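Zerville Sunday Softball - thread by Meriem Bouazza
January 27, 2023

1/ Right. Winter league sign-ups. Have had the same six questions in my inbox all week so putting it all in one place and then I'm going to bed

2/ Yes we are playing slowpitch again. No we are not switching to fastpitch. There was a vote in September, it wasn't close, please stop emailing me about it

3/ Team sheets in by the end of the month. Minimum 10 named players. Not nine and "my cousin probably". If your cousin is playing, put your cousin's name on the sheet

4/ Mixed teams. Same ratio as last season. If you turn up short on the day you bat short and take the out, we are not borrowing off the other side again. You all remember the Ruggiero game. I certainly do

5/ Speaking of which. The result STANDS. Umpire called the game on time, the inning wasn't finished, score goes back to the last complete inning. It's in the rules. Page 10 if you have the printed one

6/ Oh and the printed one is out of date on bats, sorry, should have said. New bat list is pinned in the group. If yours isn't on it, it stays in the bag. Ask me before you spend money please

7/ Fees. 30 a head, same as last year. Covers pitch, umpires, balls. Doesn't cover your shirt. Pay through your captain, don't send it to me one at a time, I spent most of last spring working out who "Dave softball" was

8/ Which brings me to the pitch. We need 4,000 for the new backstop and the infield at the far end. Bakeo have put in a decent chunk (thank you Bakeo!!) and Ilorix are doing the match balls again. Still a fair way off

9/ So there will be a fundraiser tournament. One day, short games, five innings or 40 mins whichever comes first. Bring a team or come on your own and get put in one. Date when the council gets back to me. So, you know. Summer

10/ Ginevra Pace is running the draw and the umpire rota. Message HER not me. If you've ever umpired anything at all, even kids rounders, she wants to hear from you

11/ New players - come to the indoor sessions first. Thursdays, the sports hall, seven till half eight. Trainers not cleats. We have spare gloves but only one leftie and it's horrible, so if you throw left handed bring your own if you can

12/ Never played before is fine. Half of my team hadn't. Our shortstop came to watch her boyfriend, he's packed it in and she's now hitting third
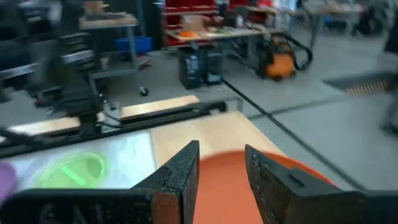

13/ Forgot to say, rain. Decision is made by nine on the morning. It goes in the group. If there's nothing in the group the game is ON, even if it's grim where you live. Do not ring the umpire

14/ And captains, scorecards!! Both sides sign, photo of it to Ginevra the same night. Two games last season with no card at all and we had to go off peoples memories, which did not match

15/ Dogs ok, on a lead, not in the dugout. Somebody's spaniel had a live ball away in the play-in game and we still don't have a rule for that. Will write one. Calling it dead ball, runners stay put, unless anyone has a better idea

16/ Think that's evrything. Fixtures go up once all the sheets are in so the slower you are the longer everybody waits. Night all

Posted in: League News, Softball, Sign-ups

Comments

benchwarmer_lou
Is the bat list the one from before Christmas or is there a newer one? Mine's on one and not the other

Meriem Bouazza
Newer one. Pinned Tuesday. Send me a pic of the bat if you're not sure

Tomo
still say the inning was finished

Ginevra Pace
It wasn't Tomo. Got three umpires so far for the fundraiser, need more, message me

kaz_outfield
Do subs count towards the 10?

Meriem Bouazza
If they're named on the sheet yes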